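Sorting and Storing Small Items on a Shared Work Table
Project report, group 4
Rhydian Yorath and Anas Hattar

Background

Our building has one work table that several classes use. By the end of a term it collects all kinds of small things, and students lose time looking for what they need. We wanted to find out if a simple sorting rule would help people clear the table faster at the end of a session.

Method

We compared two ways of clearing up. In the first, which we called Foley after the hallway where we tried it, people put things away in any order they liked. In the second, called Riltis, they sorted everything into groups on the table first and only then put the groups away. Each person got a short printed sheet and no other help. We timed every session from the first item picked up to the last one stored.

We ran 200 sessions in all and logged 3,691 items. An item counted as misplaced if it was in the wrong bin when we checked afterward. We threw out sessions where the timer was started late.

Results

Riltis was slower at first. People spent a long time deciding what belonged together, and two of them started over. After a few tries the times came down, and by the last week the two methods took nearly the same time. The bigger difference was in misplaced items. Foley had 133 of them -- mostly small things dropped into whichever bin was closest. Riltis had well under half that number.

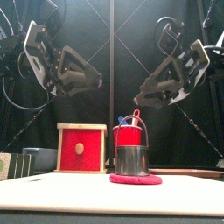

Kandbridge, December

The objects were kept together on the table, near the pole in the middle, with the black backdrop behind.

Problems and next steps

Our bin labels were too general. "Parts" and "tools" overlapped, and people guessed. We would write new labels before running this again, and we would use the same people for both methods. We also want to try it on the shelves in the Drellel room, where over half of the bins have no label at all.

Contact: project office, Kandbridge | Copyright R. Yorath and A. Hattar | Back to top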